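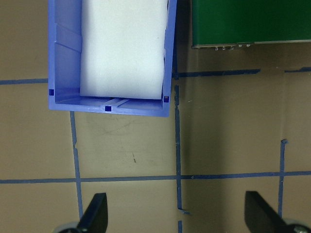
Jello shots separating into two layers – what am I doing wrong?

Asked in Party Food & Drink
14 comments | 27 shares

I am making gelatin shots for a party at my house in Gadcombe at the end of August. My test batch split. The bottom half set firm and clear, and the top half was cloudy and came out of the cup as syrup.

Method: one 3 oz box of lime gelatin, 1 cup boiling water, 1 cup vodka straight from the freezer. I stirred for maybe thirty seconds after adding the water, poured in the vodka, stirred again and filled 2 oz plastic cups. They were in the fridge for five hours. The vodka is 80 proof. I would like them a little stronger if possible, and I also want to try a pineapple version using fresh juice.

Wing-yan Ng

3 answers

Answer 1 – marked helpful 82 times

Thirty seconds is too short. The powder has to dissolve completely in the boiling water before anything cold goes in. Stir for two full minutes and check the back of the spoon for grains. If you see any, keep stirring. Undissolved gelatin sinks, which gives you a firm bottom and a weak top.

Freezer vodka makes it worse. It drops the temperature so fast that part of the mix starts to gel before it is blended. Use fridge-cold vodka and add it in a slow stream while stirring.

On strength: with boxed gelatin and 80 proof, your 1:1 ratio is already on the high side. If you want to go past that, add one envelope of unflavored gelatin. Sprinkle it over 1/4 cup of cold water, leave it five minutes, then stir it into the hot mix until clear. Count that 1/4 cup as part of your total water.

Fresh pineapple juice will not set. It contains an enzyme that breaks down gelatin. Canned juice is heated during processing and works fine. Kiwi, papaya and fresh ginger cause the same problem. If you only have fresh juice, boil it for several minutes and let it cool a little before measuring, as you will lose some volume.

Chill overnight if the fridge is full. A packed shelf cools slowly.

Ita Corrigan

6 comments | Share

Answer 2 – marked helpful 9 times

I just use less vodka. 1/2 cup vodka and 1/2 cup cold water per box, never had one fail. Also spray the cups with a bit of cooking oil and wipe it out, they slide right out.

Share

Answer 3 – marked helpful 2 times

get the Storkeo cups with lids, they stack – you can fit way more in the fridge. didn't have the layer thing but mine were orange not lime

1 comment | Share

Comment from Wing-yan Ng: Second batch done with two minutes of stirring and vodka from the fridge. Set evenly, no cloudy layer. Have not tried the pineapple yet.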